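## 4. Setting Up the Tabletop Arrangement

This section covers the rose arrangement and the two trays that go with it. Read sections 2 and 3 first if the vase has not yet been rinsed and leak-checked.

### 4.1 Parts needed

- Brondach narrow vase, black, cylindrical
- Six red roses with leaves
- Red tray
- Green tray
- Measuring jug, marked to at least 500 ml
- Floral shears or a sharp knife
- Dry cloth

The red tray takes stems waiting to go into the vase. The green tray takes clippings and stripped leaves. Both are shallow, with a raised rim, and neither is rated to hold standing water.

### 4.2 Preparing the vase

1. Wipe the tabletop and let it dry.
2. Fill the vase with 200 ml of cool water. Use the jug. The opening is too narrow to judge the level by eye.
3. Add the flower food, if supplied, and swirl until no grains remain at the bottom.
4. Dry the outside of the vase, including the base.
5. Stand the vase on the table, well in from the edge.

> **Caution:** A narrow vase is top-heavy once loaded. Do not move it by the flowers or by the rim. Grip it low, with one hand under the base.

### 4.3 Cutting the stems

1. Lay all six roses in the red tray with the heads facing the same way.
2. Strip any leaf that would sit below the water line. Leave the upper leaves on – they fill the gaps between the heads.
3. Cut each stem at a slant.
4. Place the cut stem in the vase within a minute.
5. Drop clippings in the green tray as you go.

**Note:** Keep one stem longer than the rest. It forms the top of the arrangement. Keep one stem shorter for the low position near the neck.

### 4.4 Placing the roses

1. Insert the longest stem first, upright.
2. Add the center rose slightly below it.
3. Add two roses on the right, close together.
4. Add one rose on the far left.
5. Add the shortest stem last, on the left, so the head hangs over the neck of the vase.
6. Turn any head that faces straight down. The low rose may droop; the others should not.

If a stem will not seat, take it out and recut it. Forcing it will split the stem and may tip the vase.

### 4.5 Setting the trays

1. Put the green tray toward the far side of the table.
2. Set the red tray in front of it. The two may overlap where space is short, provided the red tray does not rock.
3. Leave a clear strip of table between the trays and the vase.

The trays need not be square to the table edge.

### 4.6 Care

Top up the water daily. Change it completely every second day – Sunday included – and recut the stems each time. Do not use the Kinyua cleaning tablets while flowers are in the vase; they are for empty vases only.

Replacement vases are listed under part number 598 and trays under part number 21. Send corrections to this section to Margareta Dobre, and give the step number.

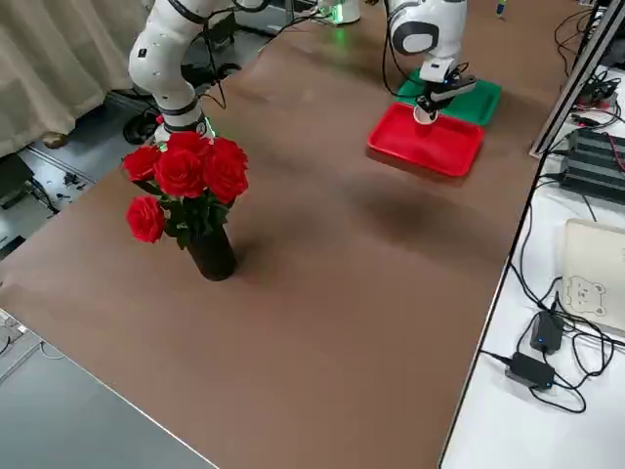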